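What's inside a computer?

I love taking the side off an old computer. If you've only ever seen the outside, you might think it's packed full to the brim in there, but there are only a few big parts and they each have a job to do. So let's have a nosy!

First, the power supply. It's a metal box with wires coming out, and it takes the electricity from the wall and turns it into the gentler sort that the other parts can use. Never open that box up, even if the computer is unplugged. And always ask a grown-up before you take the side off anything.
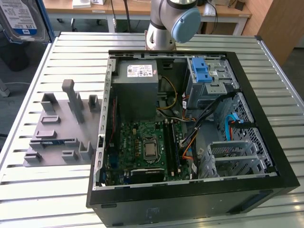

A desktop computer with its side off. Can you find the green motherboard?

The motherboard is the big flat board that everything else joins on to. I think it looks like a tiny town seen from a plane - all those little blocks and streets! The square bit held in a metal surround is the processor, and that does the thinking. It gets very hot when it's working, so it normally wears a chunky metal cooler on top.

The long dark slots next to it are for memory. Memory is like your desk at school, where you keep the things you're using right now. The hard disk is more like the cupboard. It keeps your pictures and games safe when the computer is switched off. One marked 1.0TB can hold about 416 times as much as my very first computer could, and I thought that one was enormous!

Next time, we'll look at fans and why they hum.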